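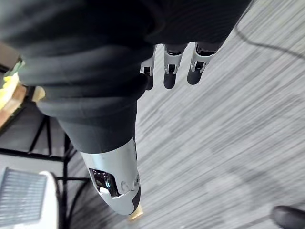 Le linge, toujours le linge. Chaque fois que je raconte autour de moi que je suis allée voir des robots au travail, on me pose la même question : « Et les chaussettes, il les plie ? » Eh bien non, pas encore, ou alors très lentement ! J'ai passé une matinée de novembre chez Plamora, une petite société qui essaie d'apprendre à ses machines les corvées de la maison et celles du magasin, et j'en suis revenue à la fois épatée et plutôt rassurée pour mon panier à repasser.

Le programme maison s'appelle Kivi. On y trouve un peu de tout : ranger, trier, attraper un vêtement, garnir un rayon de primeurs. Aigars Laur, qui dirige les essais, m'a prévenue dès le café : « Si vous venez voir un majordome, vous allez être déçue. » Il annonce 200 essais par tâche avant d'oser parler de résultat. Sur le rangement des fruits et légumes, 136 sont allés au bout sans que quelqu'un intervienne. Moi, j'aurais dit que c'était déjà pas mal - lui fait la grimace, parce qu'un gérant de supérette n'acceptera jamais un employé qui se trompe une fois sur trois.

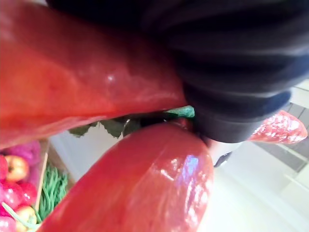

Les fruits, c'est traître. Il faut serrer assez pour que ça ne glisse pas, pas trop pour ne pas faire de la compote, et puis il y a les feuilles, les queues, les tiges qui dépassent et qui compliquent tout. Une pomme, ça va encore, c'est rond et ça se tient. Les haricots verts, en revanche, quelle plaie ! Aigars Laur m'a avoué que toute l'équipe les redoute (moi aussi d'ailleurs, quand il faut les équeuter).

Pour le textile, Plamora travaille avec Faden, un atelier de retouche qui aimerait bien confier à une machine le tri des vêtements qui arrivent le matin. Là, on est franchement loin du compte. Un tissu change de forme dès qu'on y touche, une manche se cache sous l'autre, et le noir sur noir n'arrange rien. Dans les derniers relevés, il fallait 390 secondes pour étaler et plier un pull. J'ai fait le calcul dans le train du retour : avec la lessive de mes enfants, j'y serais encore à minuit.

Alors, est-ce que ces machines savent faire nos corvées ? Quelques-unes, dans de bonnes conditions, avec quelqu'un pas loin. Faden espère un premier essai dans son atelier au printemps, limité à 2 heures par jour, et une enseigne de primeurs, Kotton, serait intéressée pour la mise en rayon avant l'ouverture. Rien n'est signé de ce côté-là, et Aigars Laur n'a pas voulu m'en dire plus. Il m'a quand même promis de me rappeler quand les haricots passeront la barre des neuf essais réussis sur dix.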